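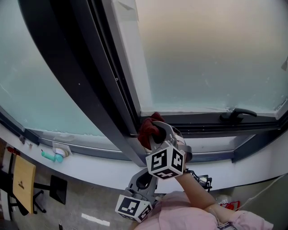

Windowsills, October 4, 2024

I put off the frosted windows all summer. With a clear window you notice when it needs cleaning, because the view goes. With frosted glass there is no view to lose. It lets in the same pale light whether it's clean or not, and so I walk past it for months.

Then in August the late sun started coming in lower and I could see every speck on it. I wrote "frosted windows, sills" on the list on the fridge, and it stayed there until this week.

We have lived in this apartment in Triltley for 3 years and I am still learning how to clean it. The last place had small wooden windows and you could do one in the time it took the kettle to boil. These have big panes, dark gray frames, black lever handles and a white sill running along underneath with a thin metal track behind it. The track is the problem. Everything ends up in there. Dust goes in and turns to a sort of felt, and then when it gets damp it turns to something else.

So I'm writing down how I do them now, mostly so I can find it next year.

The first job is clearing the sill. I don't keep plants on this one but it collects things anyway. There's a small teal cylinder with a rounded end that has been sitting there long enough that I've stopped seeing it. I think it belongs to a toy, or it could be the end of some tool. There's a little dark screw too, or some kind of fastener. I have checked the window and the fixture on the sill and can't find a hole that's missing one, so I'm not throwing it out. I have thrown out screws before and been sorry. The plan is an old jam jar in the hall closet where all the unidentified parts go, and so far it has paid for itself exactly one time, when the towel rail came loose.

After that, dry dusting. I used to skip this and go straight in with a wet cloth, and all I did was make mud and push it into the corners. Now I do the whole sill dry first, left to right, and then get down into the place where the upright part of the frame meets the sill. That corner is the worst spot on the whole window. You can't get a flat hand into it. I bunch the cloth up and press it in and pull it along, and turn it over when it's gray, and do it again.

The cloth is a dark red one. It came in a pack from Lusturton with a blue and a yellow, and the yellow one looked terrible after a week and went to the garage. Dark red hides everything, which I liked at first. It does have a drawback, in that you can't tell when it's dirty enough to be making things worse. I rinse it more often than I think I need to. The water in the bowl tells you.

For the wet part I use warm water and a little dish soap. I had a bottle of Zanton glass spray under the sink and tried that on the frosted panes last year. It did fine on the smooth parts of the house, the mirror and so on, but on the frosted glass it left patches that I could only see from the side, in the afternoon, when I was sitting down and didn't want to get up. Soap and water and then plain water has been better. I don't know if it's the spray or the way I was using it. I probably used too much.

On the glass itself I go from the top down. The bigger pane is the one that catches the light and it's the one with the specks. Some of them come off with the first wipe and some need the corner of the cloth and a fingernail behind it. There's a scrap of white up in the top corner on the right, at the edge of the glass. I'm guessing old paint or sticker. I had it down for a soak with a wet piece of paper towel stuck over it for ten minutes, and if that doesn't do it, I'm leaving it. I'm not taking a blade to glass in a rental.

The handle gets forgotten. It's black, so it doesn't show much, but everyone who opens the window touches it, and the underside where your fingers curl around was sticky. Same with the dark rail it's mounted on. I wipe along the top of the rail, where dust lies flat, and around the base of the handle.

Then the track, finally. I've tried a few things:

An old toothbrush. Works, but it flicks. I had specks on the clean sill and had to do it again.

A butter knife wrapped in the cloth. Good reach. I scratched the metal slightly with it once, near the end, so now I use a wooden ruler.

The vacuum with the narrow nozzle. This is what I'd tell anyone to do first, before any water goes near it. It gets the dry stuff out and there's hardly anything left for the rest.

Cotton swabs. I bought a box of 100 and used about half on a single window. They are good for the very ends of the track and too slow for anything else.

My neighbor Kane Tawhiri leaves his windows until they're all dirty and then does the whole apartment in one Sunday-type blowout with the radio up. I've seen his sills and they're fine. I can't work that way. If I do more than 2 windows in a row I start rushing and the corners suffer, and then I look at the corners for the next six months. One window takes me 30 minutes with the sill and the track, and I'd sooner do one and stop.

Something I want to fix before winter is the condensation. On cold mornings it runs down the panes and sits in the track, and I'm fairly sure that's where the black stuff comes from. The hardware store on McAlister had those absorbent strips you lay along the bottom of the glass. I stood there reading the back of the packet for a while and put it back, as it said to wring them out daily and I know myself. What I've been doing is laying a dry rag along the sill overnight when it's cold, and picking it up when I make coffee. If it's a bad night the rag is wet through. If I forget, well, then there's a puddle and I use the rag for that.

I've also been opening the window for a few minutes after every shower, even when it's raining – my grandmother did this and we all complained about it.

A few notes to myself for next time. Vacuum first. Bring the step stool in before starting, don't stand on the edge of anything. Put a towel on the floor under the window. Wash the red cloth on its own the first time after a big job, and don't use fabric softener on it, it stops picking things up and just slides over the glass.

The bedroom windows are clear glass and are next on the list. They open inward, so at least I can get to both sides without leaning out. The frosted ones I can cross off when I've dealt with that corner piece, and I need to ask the landlord about the screw.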